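How a ship gets in and out of a dry dock

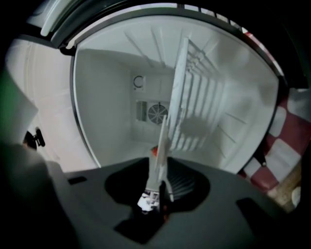
Page last changed: July

A ship's hull sits under water, so the bottom cannot be painted or mended while the ship is afloat. The work is done in a dry dock. A dry dock is a large basin beside the sea with a gate at one end.

The dock at Geltham is 40 metres long and 9 metres wide. It was built for small ferries such as the Muvotton and the Trevaskis.

First the dock is filled until the water inside is level with the water outside. The gate is opened and the ferry is pulled in with ropes. It must stop exactly over a row of blocks on the dock floor. There are 19 blocks at Geltham. They hold up the keel, the long beam that runs along the bottom of the ship.

The gate is then closed and three pumps push the water out to sea. As the level drops, the ferry sinks with it and settles on the blocks. Props are set against the sides to keep it upright.

Workers scrape off weed and barnacles, check the propeller and paint the hull.

To leave, valves are opened and sea water runs back in. The ferry floats off the blocks. The gate cannot be opened until the levels match, as the weight of the water outside holds it shut.

Word to know
Caisson (say "KAY-sun"): a hollow gate that can be floated out of the way. The dock at Unon has one.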